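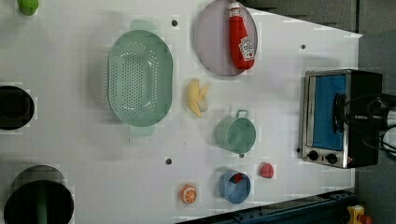 White film on plastic kitchenware after air drying, hard water, filter already installed

Asked by Leanne Hartley in Kitchen & Water

We moved to Femcombe in June and are on a private well. The hardness strip reads 300 mg/L as calcium carbonate. A handheld conductivity meter on the cold kitchen tap reads 596 microsiemens. No iron smell, no staining in the toilet tank.

Symptoms: anything plastic that air dries gets a dull white film. It is worst on perforated items, where a ring forms inside each hole. Glass gets spots, but they wipe off with a damp cloth. On plastic the film only seems to disappear while the surface is wet and comes back when it dries. Stainless is somewhere in between.

Under the sink there is a Filtow housing with a 5 micron sediment cartridge, put in by the previous owner. I replaced the cartridge and flushed it. The meter reading did not change and neither did the film.

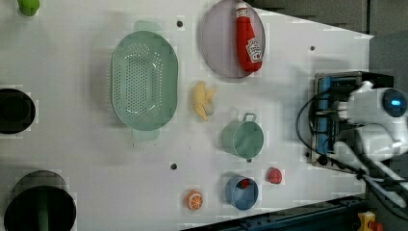

Oval colander with tab handles, plate to the upper right.

Already tried:
Dish soap and a nylon brush. No effect.
White vinegar on a paper towel, wiped on and rinsed straight off. Slight improvement on flat areas, none in the holes.
Baking soda paste. Possibly worse, the surface feels rougher now.
Dishwasher, top rack, no rinse aid. Film came back on every cycle.

What I want to know is (1) whether this is scale or damage to the plastic, (2) how to remove it from small holes without picking at each one, and (3) whether a finer cartridge in the same housing would prevent it. I would like to avoid a full softener if possible. The utility closet is small and the drain is on the opposite wall.

3 answers

Dariusz Kurek
Accepted answer

Taking your three points in order.

1. Scale or damage. Put one drop of white vinegar on the film and leave it for several minutes without wiping. Rinse, dry completely, and look at the spot under a lamp held low to the surface. If the spot is clear, it was carbonate. If it is still dull when fully dry, the surface is scratched or etched and no acid will restore it. You may have both. Baking soda paste used with a brush can haze softer plastics. Checking while wet tells you nothing, as water fills the roughness and hides it in either case.

2. Removal. Contact time is what you were missing. Dissolve 50 grams of citric acid in a liter of warm water and submerge the item completely, holes included. Leave it for half an hour, agitate it once or twice so that bubbles do not sit in the holes, then rinse. Repeat if the drop test still shows carbonate. Do not mix it with bleach or anything containing bleach, and keep it off marble, limestone and aluminum. 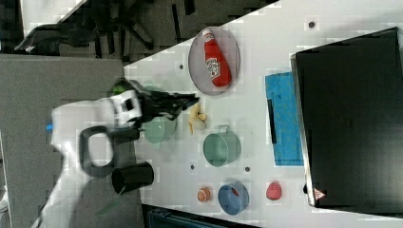 Clear round plate with the ketchup bottle lying in it.

For rims and raised edges that will not stay under, lay a cloth soaked in the same solution over them and re-wet it when it starts to dry.

3. Cartridge. No. Hardness is dissolved calcium and magnesium. A sediment cartridge stops particles, and going from 5 micron to something finer only gets you a lower flow rate and a clogged cartridge sooner. Your unchanged meter reading is consistent with that. Note that an ion exchange softener will not bring the conductivity down much either. It swaps calcium and magnesium for sodium, so judge it with the hardness strip and leave the meter out of it.

If a softener does not fit, shake the item and towel dry it before the droplets evaporate. For the dishwasher, fill the rinse aid dispenser and set the dose to high. If the machine has its own salt compartment, set its hardness level from your strip result.

Comment, Leanne Hartley: Drop test done on two pieces. One came up clear, the other is still hazy in a patch where I had used the paste. Machine has no salt compartment. Ordering citric acid.

Comment, Dariusz Kurek: Then the first one will clean up. The patch on the second is permanent.

Sedgwick
Answer

get a reverse osmosis unit for under the sink. we have the surkeven one and no spots since

Comment, Dariusz Kurek: That will work for what is rinsed at that faucet. It does not feed the dishwasher unless it is plumbed and sized for it.

User removed
Answer

Same problem here, also on a well. Did you ever find out if it hurts the water heater? Mine has started rumbling in the evening.

Comment, moderator: Please post this as a new thread in Water Heaters with the tank size and age.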